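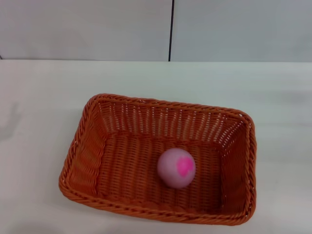
A burnt-orange basket on a white tabletop. No handles, no lid.

The woman who runs Havent has strong feelings about handles. "A handle is an invitation," she says, pulling out a chair for me. "You put a handle on a basket and people carry it off to another room. Then it lives there. Then you buy a second basket."

Havent is a home-organizing business with a staff of two, run from the upper floor of a former shoe store in Flastenlow. She started it after leaving a job in hotel purchasing, where she learned, she says, more than anyone should about the price of bread baskets. Her clients are mostly families who have already tried to get organized at least once and have the storage boxes to prove it.

I had come expecting a spotless office. The sample shelf was in good order. The desk had three mugs on it, a roll of packing tape and what looked like last winter's gloves.

"I do other people's houses," she says, following my eyes. "Dentists have bad teeth too, you know. Ask one."

We are here to talk about baskets, and in particular the low, open, plastic kind that is woven to look like wicker. She recommends them to nearly everyone, which has not made her popular with a certain sort of client.

"People want the real thing. They want willow, they want seagrass, they want something that smells like a barn," she says. "And that's lovely. I have a willow basket at home that has ruined four sweaters. It sheds, it snags, and when something leaks in it you may as well hold a funeral."

The plastic strands, by contrast, can be rinsed in the sink. She takes this very seriously. Her standard test for any container going into a kitchen is whether she could clean honey out of it without using a bad word. Fabric bins fail. Wire baskets pass, but small things drop through. The imitation rattan gets what she calls a conditional pass.

"The condition is an old toothbrush," she says. "You've got all those little ridges. A cloth just rides over the top and makes you feel better."

I ask whether the gaps in the weave bother her. Many of these baskets have a more open pattern toward the top of the walls, and crumbs, in my experience, know how to find a gap.

"Crumbs go to the bottom. You want the gaps up high and the bottom closed up tight, and then you shake it over the trash once a week. If your crumbs are climbing the walls you have a different problem and I'd call someone else."

She is less relaxed on the subject of depth. Havent's first big job, a farmhouse kitchen out toward Ukness, was the one that turned her against deep containers for good. The owners had five of them lined up in the pantry, all matching, all labeled in nice handwriting. The one labeled "Snacks" had snacks on top. Underneath was a layer of takeout menus, then batteries, then a birthday candle in the shape of a number that no one in the house was going to be again.

"Anything deeper than your hand is a basement," she says. "You don't put things in a basement to use them. You put them there so you can stop deciding."

A shallow basket, she argues, makes you look at what you own every time you walk past. It fills up quickly and then it is full, and you have to do something about it. She admits this is also why some clients hate it. One of them, a man with a large collection of phone chargers, accused her of selling him a guilty conscience with a braided rim.

And the rim? She likes a thick one. It gives you something to grab, it keeps the shape from going floppy, and it hides the ends of the strands, which on cheaper baskets have a habit of working loose and scratching the shelf. When she shops for clients she runs a thumb all the way around before she looks at the price tag. Store staff have asked if she needs help.

Her current supplier is Kinyua, a small importer that sends her samples by the carton. The cartons, I notice, are stacked in the hallway and are not in baskets of any kind. She says they're in transit. Some of them seem to have been in transit for quite a while – one has a plant on it.

Color is the one area where she refuses to give advice. White shows dirt, dark brown hides it, and she considers both to be the client's own business. She will say that the warmer shades, the terracottas and oranges, tend to survive longer in a house. Her theory is that people feel a little bit foolish throwing away something cheerful. "Gray they'll toss without blinking."

Before I leave I ask what I should do with my own kitchen counter, which currently holds mail, a bicycle light, some onions and a wrench. She asks what I use the wrench for. I say I don't know. She asks how long it has been there, and I tell her that too, and she writes something on a pad and turns it face down.

"One basket," she says. "A low one. Onions somewhere else. Call me in November."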